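2022-06-30 工作间笔记 冷泡茶,第三轮

先写结论免得忘:冷泡的关键在水和叶形,时间反而好商量!前两轮我一直在调时间,从晚上泡到早上,又从早上泡到晚上,差别小得让人泄气。这一轮换了水,一口下去就知道对了,高兴得在走廊里来回走了两趟。

茶还是那批炒青,Lise Tremblay 从 Montes 带回来的,牛皮纸袋,封口夹子已经松了,记得换。闻干茶有一点炒豆子的香,比四月那袋淡。称了 19 克,分两壶,一壶整叶,一壶用手稍微捏碎。捏碎的那壶出味快得多,冰箱里放了没多久颜色就上来了,可是尾巴上有股涩,挂在舌头两侧,喝完半天不走。整叶那壶慢,但是甜,真的甜,后面还有一点像煮玉米的水。

水的部分:
自来水过滤后:闷,香气出不来,茶汤发暗。
Brorard 那台机器出的纯水:太瘦了,入口没东西,香倒是干净。
两种对半兑:就是它!香气立得住,口感也圆。

硬度我用滴定包测了,兑出来读数 40(毫克每升,以碳酸钙计),过滤自来水是 123。差这么多,难怪同一袋茶喝着像两种。Nnamdi Isah 老早就说过要先看水,我当时嫌麻烦,今天当面认错,他笑得很大声。他还提到 Bidar 的方法:先用一点点热水把叶子润开,马上冲凉水。我试了一小杯,香气确实冲得高,但是喝着像热茶放凉,少了冷泡那种清清爽爽的劲儿。也许适合乌龙,绿茶我先不走这条路。

壶也有讲究。宽口的好洗,可是放在冰箱门上一晃一晃,叶子翻来翻去,碎末多。挪到中层靠里面,静静放着,滤出来清亮很多。滤网用细的那张,粗的那张漏渣,杯底一层泥,看着就不想喝第二口。滤的时候别挤叶子!第一轮就是手欠,最后那几滴苦得整壶都带了味。

盲品做了一次,人不多,当玩。杯子底下贴纸条,我自己倒的所以自己不算数。整叶加兑水那杯最受欢迎,捏碎的那杯有人说“像没睡醒”,我觉得这评语非常准,抄在这里。Lise 偏爱纯水那杯,她说闻着像刚割过的草,我又回去闻了一遍,还真有!看来口味这件事不能只按我一个人的舌头定,下回把纯水的比例再往上提一提,看能不能两头都占到。

顺便聊到瓶装茶。大家平时图方便都喝,我以前有点看不上,现在倒觉得很值得研究:开瓶第一口的香和最后一口几乎一样,这种稳定我的壶做不到。我的冷泡隔夜就往下掉,第二天下午已经有点熟闷味,颜色也往褐里走。查了点资料,多半和氧化有关,常见的做法是加维生素 C,再加一点小苏打把酸度调回来。工作间里正好都有,想试得很!

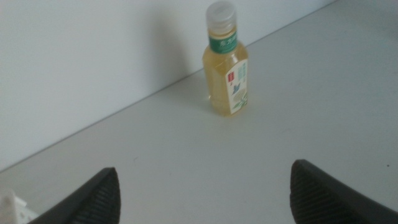

瓶装绿茶,汤色淡黄,略带一点绿。

颜色这块我想认真做个色卡。光说“浅”“深”没用,每个人脑子里的浅都不一样。打算拿白瓷杯装同样深度的茶汤,放在同一个窗边,同一个钟点比,从最淡排到最浓,以后每轮都对着卡写编号。Forkbridge 那边有一套旧的比色管,问问能不能借,不行就自己凑一排小玻璃瓶。

下一轮要做的:
换 2 号滤网之前先拍一下旧滤网的堵塞情况。
整叶,对半兑水,一壶加维 C,一壶不加,同时放进冰箱中层。
加一组纯水多一些的,给 Lise 留一杯。
第二天早上和下午各喝一次,写气味、颜色、涩感。
茶袋换夹子(又写了一遍,别再忘)。

另外,秋茶 10 月才到,到时候同样的水再跑一遍,很想看看那股玉米甜还在不在。冰箱里现在还剩小半壶整叶的,壶上贴了黄纸条,谁渴了就喝,喝完在纸条背面写两个字的感想,好喝难喝都行。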